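How I finally got on top of the spare room (and how you can do yours in a weekend)

I put off sorting our spare room for longer than I'd like to admit. It had turned into the place where everything went when visitors were due, and then the visitors wanted to sleep in it, so everything went under the bed instead. If yours is anything like mine was, this is the order I'd do it in now, having done it in completely the wrong order twice before.

Before you start

Don't buy anything yet! I know it's tempting. The first time round I went straight out and came home with a stack of matching Cela boxes, got the lids on, felt brilliant for an evening and then found that half of them were too tall for the shelf. Measure first, buy last. You'll want a tape measure, a roll of bin bags, some masking tape, a marker pen and something to drink. A radio helps as well.

Step 1: Get it all out

Yes, all of it. I tried doing a corner at a time once and all I did was move the corner. Pile it on the landing, or on the bed if you can't spare the landing, and give the empty shelves a wipe while you've got the chance. I start straight after breakfast because if I leave it until two in the afternoon I run out of steam with the bed still buried.

Step 2: Sort by what it's for

I used to sort into keep, chuck and give away, and I'd get stuck on every single thing. Now I sort by job first - sewing, paperwork, bedding, Christmas, cables, clothes - and only decide what stays when I can see the whole heap. It's much easier to part with a phone charger when it's sitting next to all its cousins. I had 137 loose buttons in there, which I know because I tipped them into a tray on a wet Tuesday and counted them when I should have been doing the paperwork.

Put masking tape on the floor for each heap and write on it. It looks daft but you'll stop muddling them.

Step 3: Paper

Paper is the slow bit, so put it somewhere on its own and don't let it hold up the rest. I open everything, flatten what I'm keeping and drop the scrap into whatever's handy. Anything with our address on goes through the shredder. The manuals I keep in one folder, except for the Wallura heater's, which lives taped to the heater.

Step 4: Cloth and clothes

Towels, pillowcases, the odd curtain. Go through them by daylight if you can, as you won't spot the thin patches under a bulb. Ours get a wash before they go away, and I hang up the ones I'm not sure about and give myself until Sunday night to decide. A rail is worth having for this even if it's only up for the weekend. 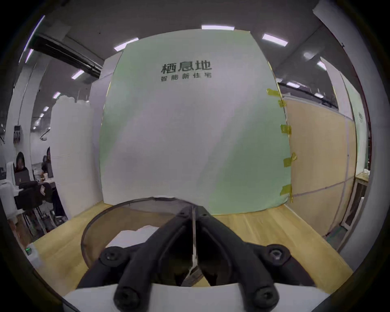
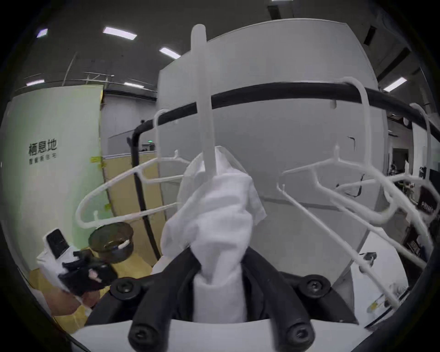

Scrap paper in a clear tub, and a white towel at the rail

Step 5: Now measure, now buy

Write down the width, depth and height of each shelf, and then take a bit off the height so you can get your hand in over the top. I ended up with low Stameteck crates for the bottom and kept the Cela boxes for the wardrobe floor, where the height doesn't matter. See-through ones are best for small bits. For bedding I'd go for a bag with a zip.

The whole lot came to about £137 with the brackets, and I could have knocked a fair chunk off that if I hadn't bought the wrong boxes first.

Step 6: Put it back

Heavy things low, light things high, and whatever you use most between your knees and your shoulders. The sewing machine used to live on top of the wardrobe and I used it twice a year. It's by the door now and I've hemmed three pairs of trousers since October.

Label the short end of each box, the end you'll see when it's pushed in. I did the long sides on mine and had to do them all over again.

If you get stuck

Shut the door and do the MacBrayne drawer. That's our name for the one with the old ferry timetables in it, but every house has one, full of batteries and string and dead biros. It takes ten minutes, and then you can go back in and carry on with the bedding.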